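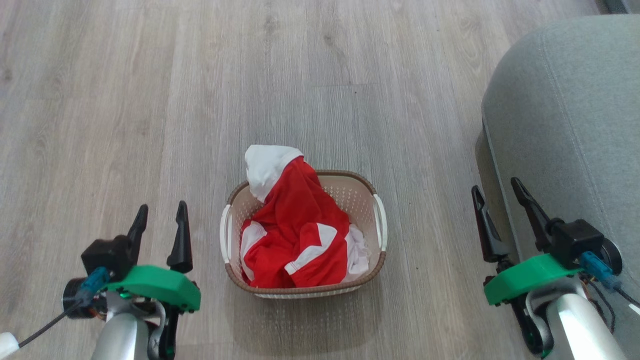
The red one, in the basket.

May 2018

What a day! Sixteen of us on the start line in the drizzle this morning, all pretending we weren't cold, and by teatime the sun was out and I had done the whole Posen loop on foot for the first time in my life. I'm writing this with my feet on a cushion and a plate of rye bread on my stomach, and I can't stop grinning.

I ought to put down how it went before I forget the order of things. Onni Nieminen picked me up far too early, with the heater in his car stuck on full and both windows open to make up for it. He had printed the route on two sheets and taped them together, and the tape ran straight over the only bit where we could have gone wrong. We did go wrong there - a left at the sheep shed when it should have been the second left - but it gave us a lovely half mile along the stream with marsh marigolds all down one side, so I'm not sorry.

The first climb is the one everybody moans about and I loved it. Short steps, hands on knees, don't look up. There were wood warblers going the whole way (that spinning coin sound, I could listen to it for hours) and a cuckoo somewhere across the valley that kept starting and stopping. At the top there's a cairn and a little tin with a notebook in it, and I wrote our names and the weather. Somebody called Jääskeläinen had signed it in March and put only "snow to the knee, very good". I like that person enormously.

Jouko Ahonen was waiting at the checkpoint by the bridge with soup. Pea soup, with mustard, in a proper bowl! I had two helpings and then had to walk up the second hill with it, which was a mistake, but a happy one. He told us 3,380 people have put their names down for the big summer walk, when the most they'd ever had before was 3,000. I had no idea it had got so popular. He says they'll have to send people off in batches and find another field for the cars.

The second hill is only 468 metres at the highest point but you earn every one of them, all wet roots and then a long slope of heather where the path forgets to be a path. The cloud lifted just as we came out on the ridge and there was the whole lake, silver at one end and nearly black at the other. Onni stopped talking for a full minute. I took far too many photos and ate the last of the liquorice.

Coming down was hard on the knees. My left boot has started rubbing at the heel again and I shall have to do something about it before June - thicker socks, or that felt stuff Jouko swears by. The new poles were brilliant, though. I was so sure I'd feel silly with them and by the bottom I was swinging them about like a ski champion.

Home by six, long bath, phoned Mum, who wanted to know mostly what was in the soup.

Things to remember for next time: dry gloves in the top pocket, more cheese, less jam, start the first hill slower, take the SECOND left after the sheep shed (or don't!). Ask Jouko which mustard he uses. Look up what the small blue flower by the stile was, five petals, leaves like a clover's but bigger.

Onni wants to do the northern route next and I've already said yes. Bed now, feet throbbing.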